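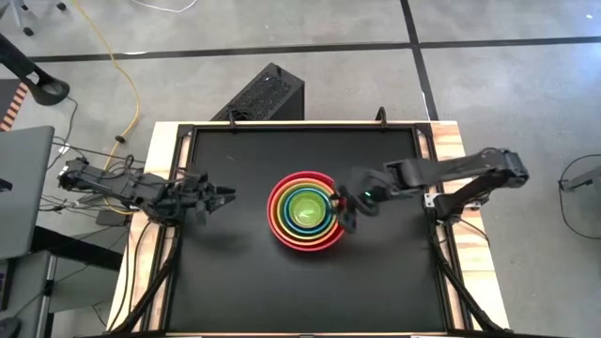
Guardar unos cuencos uno dentro de otro es una tarea que un niño de cinco años resuelve sin pensar. Para una máquina sigue siendo un trabajo serio. Hay que coger una pieza por el borde, levantarla sin arrastrar las demás y soltarla centrada, y el borde es fino y resbala.

En abril pasé dos días en Lusau, en el taller de Soronon, donde intentan que un par de brazos recoja la vajilla de una cocina corriente. Dariusz Głowacki, que lleva las pruebas, me enseñó el cuaderno: de 79 intentos de ordenar un juego completo, 15 acabaron sin que nadie tocara nada. El resto terminó con un cuenco torcido, uno en el suelo o un brazo parado a medio camino. Głowacki lo contaba sin disgusto. Un año antes no salía ninguno.

Mi opinión es que todavía no. Las máquinas ya hacen bien lo que se repite igual mil veces, y en la fábrica de Lehner en Ondport eso basta para una parte del turno. Una casa no se repite. El cuenco está mojado, alguien ha dejado una cuchara dentro, la pila es más alta que ayer – y cada cambio obliga a volver a probar.

Tampoco creo que falte una sola pieza por inventar. Faltan tacto, paciencia y muchas horas de ensayo, y las tres cosas cuestan dinero. Quien venda hoy un robot que recoge la cocina debería enseñar también los intentos fallidos. Yo, de momento, seguiré fregando y guardando los platos a mano.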